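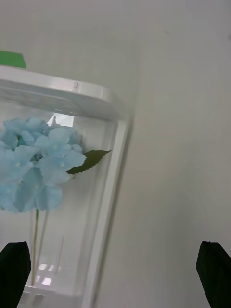
Somebody from Sugiyama wrote in after our last entry to say that flowers are a silly place to start, and that a machine that can't yet fold a towel has no business near a bouquet. The note went on to ask when we'd get to dishes. Fair enough, and I've been chewing on it all week, because I think tidying up stems and leaves is just the sort of fussy little chore that tells you where things stand.

4 min read

December, late afternoon. Same setup as before, with the Iveo control software and the grip settings we brought back from Estberg. The chore is the one anybody does after trimming flowers on the kitchen table – gather up the bits, keep the bloom nice, put things where they go. My mother could do it while talking on the phone. Our target is 200 clean pickups before we change anything, and I'd like to hold us to that, please, even when it gets dull (it will get dull!).

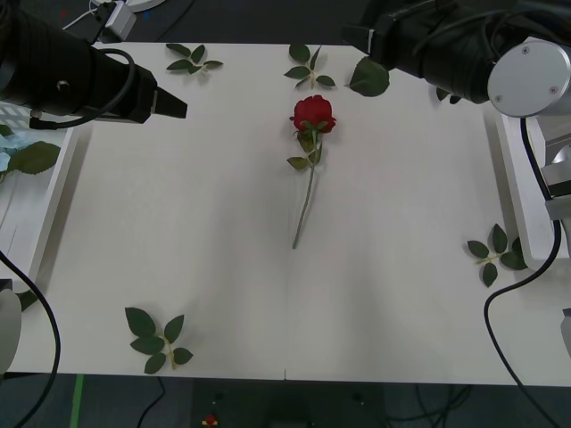

Notebook kept by the Bench Lead, Drerska Workshop

The rose I'm not so worried about, as a stem gives the fingers something to close on. A leaf lying flat on a white table is another matter. Come in too high and you pinch air, too low and you press on the tabletop, and I keep wanting to reach over and do it myself. I'd like to try sliding the leaf to the table edge first, the way you'd pick up a coin.

So can they do chores yet? Slowly, some of them, with one of us close by. Ask me again at 1,000 tries.

To do: recheck finger spacing, write up the coin idea, settle on what counts as a drop.

Comments

Try a bit of soft rubber on the fingertips. Worked wonders on our packing line.

I'd wait up to 7 minutes for a clean table if I didn't have to do it.

Still hoping for dishes!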